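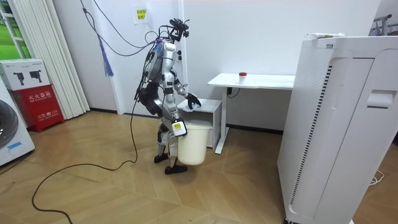 Figure 2. Room with herringbone floor and side cabinet.

3.2 Dust sampling in furnished rooms

Settled dust was collected from 50 flats in the Konby estate during April. In each flat, one sample came from the floor and one from the top of a low piece of furniture. Residents were asked to leave both surfaces uncleaned for a week beforehand. Samples were sieved, weighed and stored in sealed jars at the Rilik laboratory. Wooden floors laid in small blocks were sampled along the joints as well, following Sầm's method.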